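Filed under: Course notes > Humanitarian Logistics > Unit 3

Handout: Getting water to people in week one

Hi everyone, these are my notes from the Lindcombe session, tidied up a bit (not a lot, sorry). I'm working from the Stornthorpe exercise again, so keep your camp map handy!

Start with the people, then do the water. Our camp has 3069 people at registration, and I saw a lot of you round that down to 3000 before doing any math. Please don't! Those 69 people drink too.

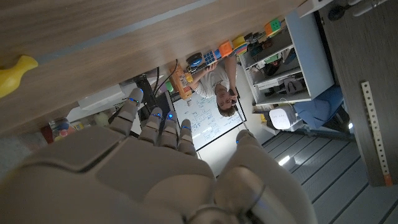
But doesn't the headcount change every day anyway, so why fuss over 69? Fair point, and it came up twice in the chat. My answer is that you plan on the last real count, then add your margin on top where everybody can see it.

Tap stands next. For this exercise we put no household more than 500 meters from a tap, measured along the path people walk. A straight line on the map goes right through the ravine, and I promise you nobody is carrying a full jerrycan across that.
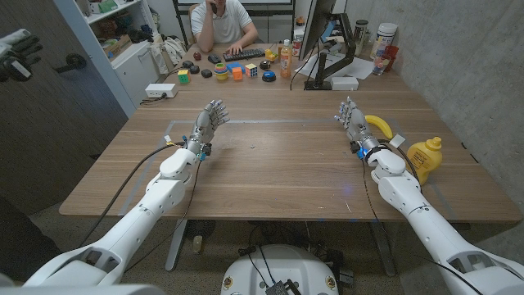

Fig. 2. Two arms over the table, banana and mustard bottle at right.

Now queues, my favorite part. The Findov team gave us 34 taps in the May version and most groups spread them evenly, which looks lovely on paper. Then you check the blocks and the north side has twice the families! Go block by block, and write down who you asked about opening hours.
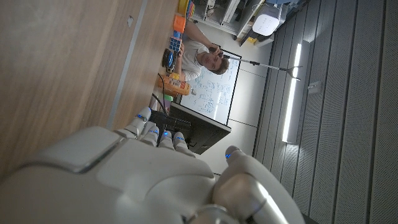
Fig. 3. The hand beside the tabletop, blue lights on the fingers.

Chlorine: test at the tap and again in the home container, because it drops in between. Log both numbers, even the ugly ones.

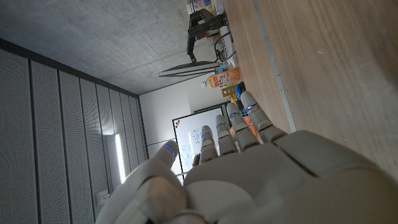

For next time

Read the Policarpio case, the drainage pages especially, and bring your tap plan with the paths drawn in.

Back to top | Contact the course office | 2 comments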